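**First time with a stall at a Christmas market - how much stock, and is it worth the pitch fee?**

Elis Kemeys, November 30, 2021

Hello all. I've been offered a pitch at the Gellcombe Advent market and I've got until the end of the week to say yes. I make candles and a few wreaths, and up to now I've only sold to friends and at one school fair back in May, which was lovely but tiny. The fee is £68 for the weekend, and that gets you a table, a bit of canopy and one socket shared with next door.

The organisers reckon they get 2,000 people through over the two days if it stays dry. I've no idea what that means in candles! I did my sums on a notepad last night and came out with three different answers depending on how cheerful I was feeling. My other half thinks I should bring everything I own. My sister thinks I should bring half and look exclusive.

Also, do people still pay cash at these things? I've got a card reader but the signal in that courtyard is terrible.
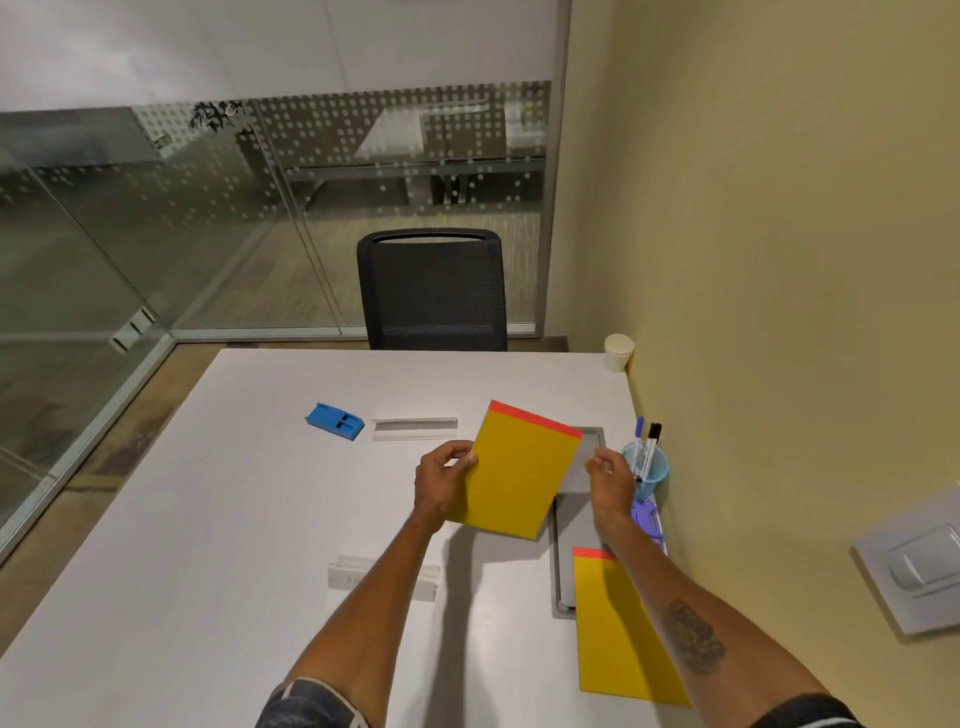
Cinzia Barbieri: I did Gellcombe two years running, so I'll tell you what I wish I'd asked. Footfall figures are everybody who walks in, and that includes the choir, the choir's parents and a great many people who only came for the sausages. I'd never plan stock from that number. I worked backwards from the fee instead - how many candles do I have to sell to cover the pitch, the petrol and my lunch? Then I took four times that and had a box left over, which went in January to people who'd missed out.

Small things sell. Anything under a tenner went all day long, and the big wreaths only moved in the last hour on the Sunday when people were feeling merry. I'd put 10 of the wreaths out at most and keep the rest in the car, as they eat up the table and blow about something rotten.

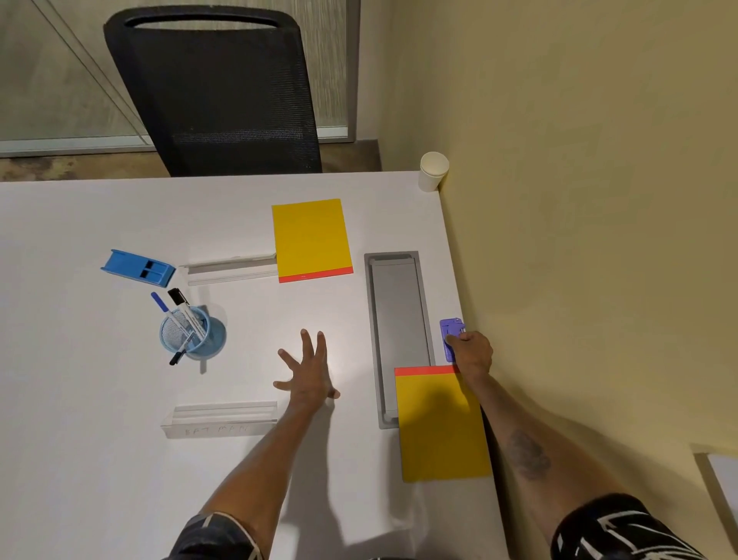
On the card reader, download the offline mode before you set off and try it at home with your wi-fi switched off. Mine queued up the payments and sent them through once I was back on the Brornholm road. Take a float too, mostly pound coins and fivers. The older customers do like cash, and the hot chocolate stall will clean you out of change by eleven if you're soft like me.

Ask for a pitch along the chapel wall if they give you any choice. The ones by the gate get more people but the wind comes straight through, and you'll spend the weekend relighting your display.

**Ojārs Jaunzems**

Say yes. £68 is cheap, I paid more than that at Prernard and it rained. Wear two pairs of socks.

**Dušan Papadopoulos**

Check whether you need your own public liability cover, some markets include it and some don't. And candles need the proper safety labels on the bottom, they did go round looking last time I was there.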